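Trunel Club Netball Post

Last updated: 11 July 2021

The Trunel is a freestanding netball post for clubs, schools and leisure centres that share their court with other sports. It comes as a two-part steel upright with a weighted base, a ring, a net and a foam pad that fastens round the upright with straps. The finish is white powder coat.

The base has 2 rear wheels. Tilt the post back towards you until the wheels take the weight, then push it to where it is needed. Once upright it stands on rubber feet, which do not mark sprung or painted floors. Two people should move it if the court is on a slope.

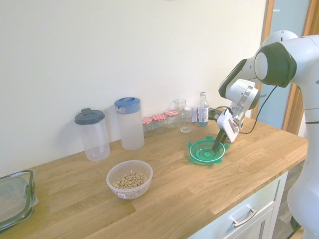 The ring height is set with a locking pin, so juniors and seniors can train on the same post. Check the pin before every session and tighten the collar by hand - a spanner will damage the thread. Nets are tied on with cord and can be changed without taking the ring off.

Brarkbridge Netball League has used the Trunel on its outdoor courts since November. Bethel Beyene, who runs the junior section, asked for a thicker pad, and this is now supplied as standard.

Posts are sold singly or in pairs. Clubs ordering 20 or more should contact Malcolm Pickering at Evholm for a price. Spare nets, pads and pins are kept in stock. Delivery is to the kerbside only, so please have someone there to help bring the base inside.

Shares: 40
Comments: 2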